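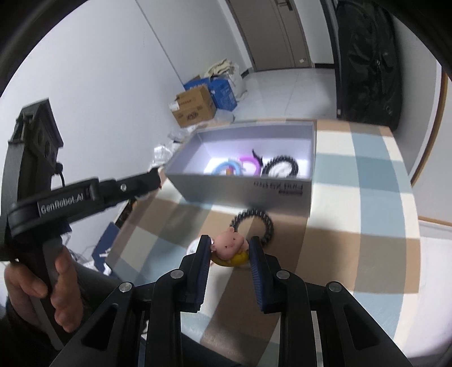 仕分け中の卓上と小物箱

小物箱の中で輪状のものが絡む件

postero_408
長方形の箱に、ヘアゴムや小さなフィギュアをまとめて入れています。黒いコイル状の輪が二つあり、一つは箱の中、もう一つは今テーブルクロスの上に出してあります。箱には水色の輪、ピンク紫の輪、細かい部品も一緒に入っていて、目当てのものを取ろうとすると別のものがついてきます。頭がピンクで下が黄色の小さなフィギュアも同じ箱に戻すべきか迷っています。仕切りを自作する場合の寸法と、分類の基準を教えてください。予算は2000円以内。箱の内寸は長辺265mmです。
2021年8月14日

Trnka
分類は用途より形状を優先したほうがよいと思います。絡む原因は輪とコイルの混在です。

・コイル状の輪:単独の区画
・平らな輪:重ねて一区画
・先の尖ったもの:長辺に沿わせた細い区画
・フィギュア:箱の外、または蓋付きの別容器

仕切りは厚紙で足ります。長辺265mmを四区画にする場合、仕切りは三枚、厚さ1mmなら一区画の幅は65.5mmです。高さは箱の縁より8mm低くしてください。縁と同じ高さにすると蓋が浮くことがあります。短辺の寸法が書かれていないので、仕切りの長さは現物合わせになります。固定は両面テープで可。底面に接着すると後で区画を変えられません。
コイル状のものは伸びた状態で押し込むと隣の区画にはみ出します。形が戻ってから入れること。

evska
100均の仕切りケースで十分では。うちはそれで困っていません。

postero_408
Trnkaさん、ありがとうございます。短辺は測り直します。フィギュアは別容器にします。箱の中の白いくしゃっとしたものも、この機会に出します。

paver
補足。格子柄のテーブルクロスの上で仕分けると小さい部品を見落とします。無地のトレーを一枚敷いてから中身を出してください。縁のあるものなら転がり落ちも防げます。Trnkaさんの寸法は、箱の側面が垂直であることが前提です。底に向かって狭くなる箱では、底面の実寸で計算し直す必要があります。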